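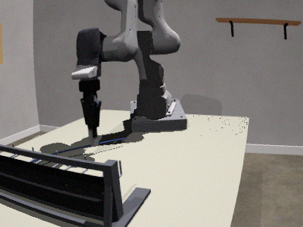 Wandach Cable Assembly -- Workplace Inspection Checklist
Area: robot sorting table and cable rack
Inspected by: Beril Karaca
Second reader: Mateja Leka
Date: 9/2/25

Marks used: OK / Needs work / Not checked

1. Base plate bolts tight, paint marks lined up. OK
Comment: I used the torque wrench of the Economou crew, ours is away for calibration.

2. Emergency stop within reach of the operator's chair. Needs work
Comment: The button works. But the chair has moved. When the people here laid every cable by hand they sat close to the rack, and now they mostly stand behind and watch the screen. From the new place the button is two steps too far. Please move it, do not ask the people to move back.

3. Speed limit set when a person is inside the marked zone. OK

4. Gripper fingers free of cuts and burrs. OK
Comment: Clean these at the end of each shift, also on short shifts.

5. Rack feet flat on the table, no rocking. OK

6. Rack prongs straight, ends safe to touch. Needs work
Comment: The prongs are thin and stick out to the side, and at some of them the tip is turned up. Before, everybody's hands knew where they are. Now a person reaches in only when a cable is stuck, maybe a few times in a day, and the hand has forgotten. We had 14 scratches in the first aid book from March until now. I ask for gloves at the rack and a rule that the arm is paused first.
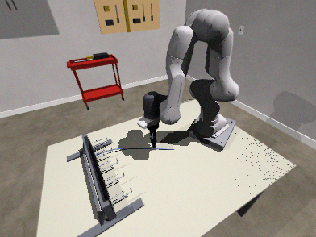

7. Cable laid between the prongs with no tight bend or pull. OK
Comment: Watched 96 cycles together with Mateja. She stopped the arm two times by her own judgement and I think both times she was right. It must be written somewhere that the operator may do this without asking.

8. Tools go back on the wall board after use. OK

9. Cart parked outside the arm's reach, brakes on. Not checked
Comment: I forgot the brakes, sorry. Will do it with the next round.

10. Floor dry and clear on the walking side. OK

11. Workload and rest. Needs work
Comment: Wrist complaints are less, the operators say so themselves. Sore eyes and sore backs are more. Watching is also work -- it should be rotated like the hand jobs were. The Nokumton line changes over every 27 minutes and I propose the same for us.

12. Training records up to date. Needs work
Comment: Two people on evenings learned the restart from a colleague and have no signature. Loltero can give the course again, Mateja is asking for a day.

Open items to be closed by the area supervisor before the next inspection. Please write your initials beside each number, not only at the bottom of the sheet.

Print this page | E-mail this page
Shares: 3 | Comments: 0
Contact Wandach Health and Safety | © Wandach | Back to top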